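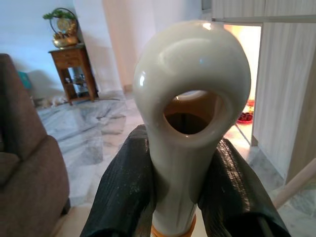

How to do Roren without a car

August | By Piroska Somogyi
Island Breaks > Getting Around
4 min read

Roren is a small island with one proper road, and everyone who visits seems to want to bring a vehicle and park it on that road. You can manage without. I have done it with a suitcase, a bad knee and my cousin Benedek Hegyi, who packs for a fortnight as if he were emigrating.

1. Take the early boat from Gulletti. It leaves at 6.40 in the morning and is full of bread, plumbing supplies and people who would prefer you didn't talk. The later boat is more sociable and gets you in after the bus has gone.

2. Buy your bus ticket on the ferry. The driver will sell you one too, but only for the exact fare, and he takes a broad view of what counts as damaged money.

3. Get off at Rind, even if you're staying in the harbour. The shop there is cheaper and sells fruit you can eat this week. Catch the next bus down with your bags, or walk if you have been sensible about tins.

4. Book somewhere near the chapel. There are 266 steps between the harbour and the upper village, and adverts that say "a short stroll from the sea" mean downhill. Ask the owner which end of the steps you'd be on. A long pause is your answer.

5. Walk the coast path in the direction of the lighthouse, so the wind is behind you coming home. Take more water than looks reasonable. The café at the far end opens when it feels like it - I've found it open once, and it had run out of coffee.
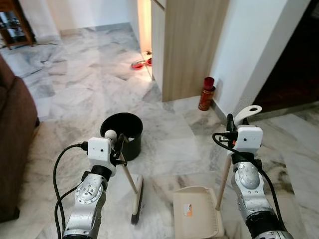 6. Sort out your departure the night before. The first boat back won't wait while you look for your other sandal, and most rentals on Roren want the floors swept before you hand over the keys. A broom and a dustpan with an upright handle will spare your back, but take your time if the floor is marble with grey and brown veins, as sand blends into it beautifully until the owner walks across in bare feet. Start at the far wall and finish at the door.

7. Leave the keys where you were told to, then walk down to the quay with your luggage. Benedek once sent his suitcase ahead on the bus to save his arms, and it had a lovely extra day at Rind.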